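Jedden Paired Hand Grippers
Wamdale Instruments – Home Tasks Range

Overview | What's in the case | The method behind it | Specifications | Ordering | Questions we get

The Jedden is a matched pair of hand-held grippers for recording two-handed household work. You hold one in each hand, do the job you'd normally do with your fingers, and the pair keeps a synchronised record of where each gripper went and how far its jaws were open. That record is what you train your policy on. We've been making the Jedden in our Fluronville workshop for a few years now, and this is the version we always hoped to get to: lighter in the wrist, easier to charge, and a good deal kinder to the person who has to fold towels with it until four in the afternoon.

If you've come to this page from the cloth folding paper, welcome! Most of what you'll be looking for is under "The method behind it", and the settings used in the paper are the ones the grippers leave the workshop with.

What's in the case

One left and one right gripper, already paired. Two hand mounts, with the short straps fitted and the long straps in the lid pocket. Charging cradle and lead. A set of spare jaw pads (we'd suggest you change both pads on a gripper at once, even if only one looks tired). The calibration plate, in its own felt sleeve, which we would dearly like you to keep it in. A printed quick start card, and the full manual as a download.

The case itself is carry-on size. Anika Halvorsen, who looks after our field kits, has put hers through enough airports to be confident about the latches.

The method behind it

The Jedden began as a means to an end. Joonas Oksanen and Zdeňka Matoušek wanted to know how much the place where cloth is folded matters to a policy that is supposed to work anywhere, and they couldn't get a clean answer out of teleoperated arms bolted to a bench, as the bench was always the same bench. What they needed was something a person could take into a bedroom, a laundry or a lounge room and start using in a few minutes. So we built them a pair of grippers, and then another pair, and then Yannick Chauvin at Charpentier asked whether he could buy one, and that was more or less the start of the product.

The study compares two ways of spending the same collecting time. In the first, every demonstration is recorded on one surface, with a great many repeats. In the second, the same number of demonstrations is spread across beds, tables, sofas and ironing boards in different homes, with only a handful of folds in each. Both sets hold 1798 demonstrations, and both were cut down from longer recordings by the same rules. The garments and cloths were drawn from one shared hamper, so a difference between the two results couldn't simply come down to somebody owning nicer tea towels.

Beds turned out to be the most useful surface in the whole collection, and also the most troublesome. A mattress gives when you press on it. A fitted sheet moves a little under the cloth you're folding, and a pale sheet under a pale cloth leaves a vision model with very little edge to work from. A person adjusts to all of this without thinking about it, and you can find those adjustments in the gripper traces if you go looking: a slower approach, a shallower pinch, the second hand coming down early to hold the near side while the first one lifts.

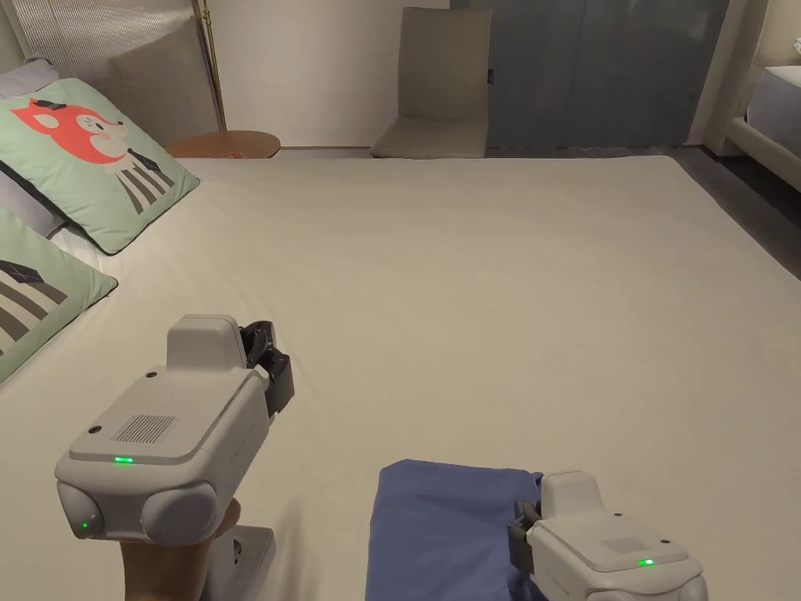

That early second hand is the part of the result Zdeňka is fondest of. On a firm table the two hands tend to work in turn, and a policy trained only on tables learns to do the same. On a soft surface that habit drags the whole cloth along with the lifting hand. The policy trained on the spread-out set picked up the holding behaviour by itself, with no label or reward for it, and it went on using it on surfaces it hadn't met before.

In the held-out homes, the spread-out policy finished 90 per cent of its folds to the standard set in the paper. The single-surface policy did very nicely on its own surface and fell away quickly elsewhere, mostly at the first pinch, where it would either close above the fabric or take up a pinch of bedsheet as well. Adding another 400 single-surface demonstrations made very little difference. Five demonstrations from each new surface made rather a lot.

We do want to be fair about the limits. All of the items were flat or nearly flat: face cloths, tea towels, pillowcases, napkins. Shirts are in progress. Fitted sheets are the subject of a lively disagreement between Joonas and pretty well everyone else, and we'd rather not promise anything there. The standard for a finished fold was judged by people looking at the result, using a written guide, and the guide is included with the supplementary files so that you can be as strict or as easygoing as you like.

How to record in the same way

Calibrate both grippers on the plate before the first session of the day, and again if you've moved between buildings. Set the pair down, jaws open, on the surface you're going to use and wait for the lights to go green. Then pick them up and do one fold you don't intend to keep. People are always a bit stiff on their first fold, and it's much easier to throw that one away on purpose than to argue about it at the editing stage.

Keep to a handful of folds per surface, then move. It will feel wasteful, as you'll spend more of the afternoon walking between rooms than you would like, but the study is fairly clear about this and our own experience agrees with it. Leave the room as you find it. Cushions, lamps and curtains in the background are all welcome, and tidying them away between takes only makes your homes look more alike than they are.

Change who is holding the grippers, too, if you can. Séverine Vasseur, who ran the longest stretch of sessions, is left-handed, and her recordings were worth having for that alone. The mounts swap sides with a single thumbscrew.

Specifications

Configuration: matched left and right pair
Body: light grey moulded shell
Jaws: black, with replaceable pads
Jaw sensing: absolute position, both jaws
Synchronisation: automatic between paired grippers
Calibration: supplied plate, both grippers together
Recording control: thumb button, either hand
Spares: jaw pads, straps, mounts and cradle stocked separately

Full drawings and the data format are in the manual. If you're planning to mount the same jaws on an arm for the playback side of your work, ask us for the adapter drawing before you machine your own – it will save you an afternoon.

Ordering and loans

Pairs are built to order and leave the workshop on a Thursday. We quote by email, in Canadian or Australian dollars, and university purchase orders are perfectly fine. Teaching labs can borrow a pair for a term; the loan pool usually empties out by September, so it pays to write early. Repairs are done by the same people who do the assembly, and we'd much sooner have a pair back for a service than have you put up with a sticky jaw.

Questions we get

Can I buy one gripper on its own?
As a replacement for a registered pair, yes. We don't sell singles for new setups, as the calibration is done on the pair.

Do I need the demonstrations from the study?
You don't need them, but they're a good starting point if you're working with cloth. Write to Wamdale with a line or two on your project and we'll send you the access details along with the fold guide.

Will the jaws mark fabric?
The standard pads are fine for cotton and linen. For silk or anything with a loose weave, ask for the soft pads.

Can I wash the straps?
Please do. Cold wash, flat dry, and take the buckles off first.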